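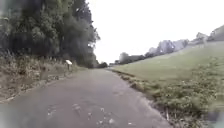
The embankment path at Istham, one of the 1154 frames in the Dizon path set.

I want to make a case for boring ground. Give me a strip of asphalt, weeds on both sides and a white sky, and I will happily talk about it until you find a reason to leave. I have been reading the path-following results from the Elex project for a couple of weeks now, and I think they are the most encouraging thing I have seen in small outdoor robots in a long while, mostly on account of how dull the places are.

The setup is easy to explain. You want a robot to keep to a path. The usual way is to have people paint over thousands of pictures by hand, marking which bits are path and which bits aren't, and then train a model on the painted pictures. It works, and it is slow, and the model tends to get confused the first time the ground looks different. The Elex people skipped the painting. They let the robot be driven along by a person, kept track of where its wheels went, and projected that track back into the earlier camera pictures. Wherever the wheels rolled later on must have been drivable, so that patch of the picture gets a label for free. The rest is left as "don't know yet," and I love that they left it that way!

Look at the right-hand side of a path like the one at Istham and you'll see why that matters. The mown bank is smooth. It is a good deal smoother than the asphalt, which is mottled and speckled with pale bits. A method that simply likes even texture will look at that grass and want to go there. And maybe it could! A robot with decent tires can cross short grass just fine. Calling the bank "not path" would be a small lie told to the model over and over, and Elex doesn't tell it. The model learns that asphalt is a sure thing and that grass is an open question, and the planner can treat those two differently.

My favorite part is the edges. Painted labels tend to have clean edges, drawn by somebody with a mouse and a deadline. Real path edges are a mess. On one side you might get a fairly straight line, and on the other a fringe of weeds that leans in wherever it likes. The wheel tracks never touch that fringe, so the model stays unsure about it, and unsure is the right thing to be about a clump of weeds.
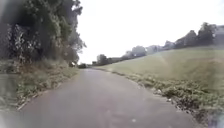

Same path, with the weedy strip along the right edge and the bank rising behind it.

The fair complaint is that the training drives are too tidy. The Dizon set has 1154 frames and the larger Skokiveck set has 2175, and in both of them a sensible human was steering, mostly down the middle. So the model has seen very little of what it looks like to be in trouble, nose toward the weeds with the path sliding off to one side. I think this is a real gap. The authors try to fill it with shifted and rotated copies of the pictures, and that helps, but I'd much rather see 20 minutes of deliberately bad driving added to each set. Wobble all over the place (safely, please) and let the tracks record it.

I'm also less sold on the far end of the path than the paper is. Small things way off in the distance, a pale blob here and a dark one there, get scored as if the model ought to have an opinion about them. Why should it? I can't always say what they are myself. Get closer and look again. I would have cut the scoring off well short of the horizon, and I suspect the numbers would be easier to trust.

Still, what a nice piece of work. The labels come from the driving itself, so a town parks crew with a mower and a cheap camera could collect more of them in an afternoon, on their own paths, in their own weather. I hope the next release has gravel in it, and wet leaves, and one really awful footpath in November.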